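Where the Dishes Go: Organising a Shared Kitchen Bench
Project report, Living Spaces unit

Background

Our group looked at the kitchen bench in a student share house on Pleduvley Street. Five people use the kitchen, and the bench beside the sink is the only clear work surface. At the start of the project it held clean dishes, fruit, mail and whatever had been left from breakfast. The aim was to find a layout that people would keep to without being reminded.

Method

We kept a log for 21 days. Each housemate wrote down when they washed up, where they put the clean plates and whether they had to move anything before they could prepare food. For the first part of the log nothing was changed. After that we tried two layouts.

Layout A put a folded tea towel beside the sink, with plates stacked flat on it to dry. Layout B used an upright plate rack set lengthwise along the back of the bench, against the wall, with the front left for food.

We also asked everybody to fill in a short sheet on Wednesday evenings. One sheet was lost and we have left that person's answers out.

Results

Under Layout A, the plates at the bottom of the stack were often still wet at dinner time. People dried them by hand or took a plate from the cupboard, so more dishes were in use than needed to be. The towel also crept forward over the day and took up the chopping space.

Layout B went better. Plates stood on edge, and one could be pulled out without lifting the others. The log shows 10 entries where someone had to clear the bench before cooking under Layout A, and 4 under Layout B. Both layouts were used for the same number of days.

Fruit was a problem we had not planned for. The fruit bowl was too deep to sit in front of the rack, so it went on top of the fridge and people forgot about it. We swapped it for a shallow plate.

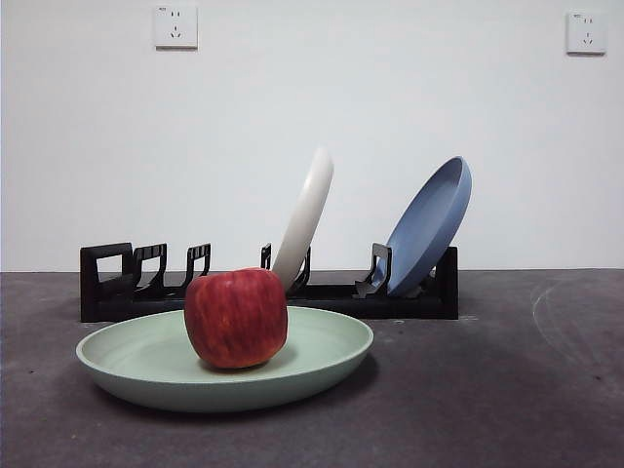

Ilídio Patrício wrote on the draft that a plate is fine for one or two pieces but not for a week's shopping, and that the report should say where the rest of the fruit is kept. It goes in the bottom of the pantry, in the box from the Stostel market, and whoever empties the plate refills it.

Limits

The house has no dishwasher, so the results may not apply to kitchens that do. Pots and pans were not included. They are still left on the stove, and we did not find a place for them.

Contact: Living Spaces project group, Room 21 | Copyright the authors | Back to top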